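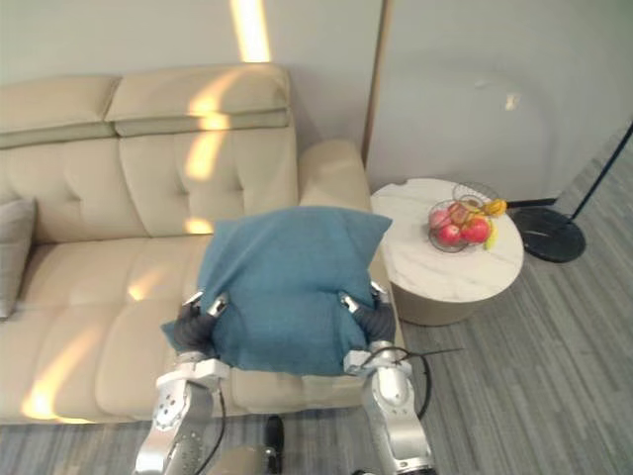
Imtiaz Saha

2021-03-16

Re: Kanero sliding patio door, bottom track

Ramesh Pal wrote:
> We have the Kanero door, opening width 2,000 mm. In October it began
> to scrape at the closing side. The fitter wants to change the whole
> track. Is it necessary, or can I adjust the rollers myself?

Dear Ramesh,

I would try the rollers first. On my Kanero there are two small plastic caps at the low edge of the moving panel, one at each end. Behind each cap is a screw. Turn it clockwise and the panel rises, but please go only a quarter turn at a time, and let a second person take the weight — the glass is heavier than one thinks.

Before this, clean the track with a stiff brush and a dry cloth. Do not put oil in it, the dirt will stick.

If the track itself has a dent, then your fitter is right. Otberg sells it by length and I paid 92 for mine, without fitting. Abernathy had the same part but asked more for the delivery.

One question from my side: did you replace the brush seal also? Mine has become flat and I feel a draught in the evening.

With kind regards,
Imtiaz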